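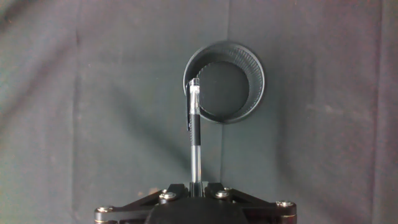
Rurnent is an open-source mod loader and package manager for the city builder Ovcombe, and the project is looking for a part-time tools developer on a paid contract. The loader injects a scripting runtime at startup, resolves dependencies between mods and applies asset overrides before the main menu appears. Asset overrides are where most of the work is. A perforated object such as a black mesh pen holder, when a modder adds one as a desk prop, has to keep its alpha mask through texture repacking, and the current packer drops the mask on any texture without a mipmap chain.

Work to be done
Rewrite the texture packer in C++17 or Rust.
Replace the flat load-order file with a dependency graph and report cycles to the user by mod name.
Port the 37 remaining API hooks to the new runtime. Signatures must not change; 156 published mods call them.
Write migration notes for mod authors.

Requirements
Working knowledge of C++ or Rust, and of Lua or a similar embedded language.
Experience with function hooking on 64-bit Windows.
A public repository, or a patch accepted by another project, that we can read.
A copy of the game is provided if you do not own one.

Terms
80 hours per month for six months, starting in April. Remote. Code is released under the project license. Review is done by Hamdia Endale (runtime) and Bereket Fikre (assets). One call per week at 15:00 UTC; everything else goes through the issue tracker.

To apply, open a private ticket on the tracker with the label "contract" and include a link to your code and your hourly rate. Questions about the API go to Hamdia, questions about payment to Abundio Ocampo.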